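**Desk corner, June** — quick one, newsletter goes out Thursday and I'm behind.

So the theme this month is strays. Things that end up on a work table and don't belong on a work table. You all sent plenty in. Mostly hairbrushes. Also chargers, one shoe horn, a spatula. Which made me feel better, I have a blue spatula that's been living next to my pen holder for weeks. Came from the Hesteo kitchen set, went upstairs with a bowl of batter (long story), never went back down.

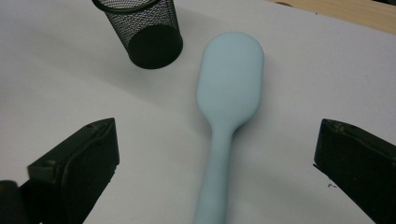
*Light blue spatula, mesh pen holder. Wrong floor.*

First tip, same as always. Take everything off. Everything. Then put a plain white sheet or board down over the wood before anything goes back. Sounds fussy. But you see stuff on white that you just don't see on wood grain — hairs, crumbs, that one staple. And you see how little you need up there. I kept the pen holder and that's nearly it.

Second, one thing at a time. Pick it up, decide, put it down somewhere final. No "maybe" pile. I had a maybe pile at Bretton when we cleared the back office and it was 56 things by lunch. Most of them went in the trash anyway. 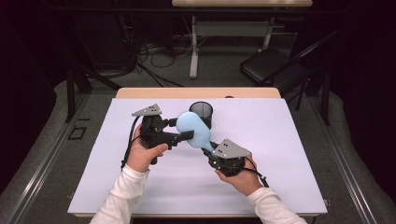 *Something blue over the white board, both sides busy.*

Third, hairbrushes. Ok. If you brush your hair at your desk before calls (I do) then the brush needs a home that isn't the desktop. Top drawer, hook on the side, whatever. Clean it while your at it: pull the hair out with a comb, warm water, drop of dish soap, dry it bristles down on a towel. Don't soak a padded one, water gets in under the pad and stays there.
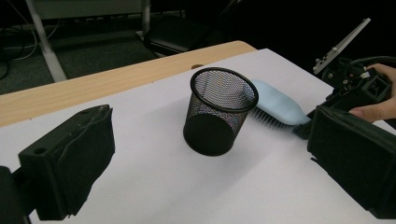 Marguerite's rule, sent in after last month's issue, is that the brush can stay if it fits in the pen cup handle down, and if it doesn't fit it goes back to the bathroom that same day. She says she hasn't lost a brush all year.

Fair, I might steal that. Mine's a wide one though and the cup tips if you put anything top heavy in it. A few flat stones in the bottom would help, or one of those Laizer cup weights if they ever come back in stock.
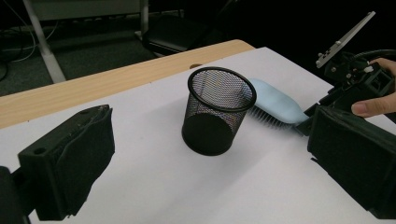 Mesh cups collect dust right down in the base too, so empty them out when you do the table. Old toothbrush round the inside, then rinse. Test your pens before they go back in. I threw out 7 and I'd swear half of them were form the same Tullex freebie pack.

Next month is cables. Send me your worst drawers by Thursday week, short notes please, I don't have room for long ones.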